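Wipe the Table First

Teresa Dolan

Most shared tables get tidied in the wrong order. People square up the books, move the plant to a nicer spot, and run a cloth through whatever gaps are left. The crumbs stay under the bowl.

I think the cloth should come first, and the things should go back only if they belong there. At Condow, where I rent a desk, six of us use one long table on the landing. Eluned Pumphrey wants it bare at the end of each day. I don't. A bare table fills up with mail by morning, while a table with a plant on it tends to be left alone.
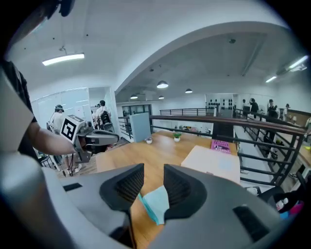 Vol. 2, No. 6

A light blue cloth, folded, does the job better than a wad of paper towels. Folding gives you a clean side to turn to when the first is dirty. A bowl and a small potted plant take seconds to lift. Books are worse, as people put them down and forget them, and I would send those back to a shelf every evening. Bjartur Blöndal says that is fussy. He is also the one who leaves his books there.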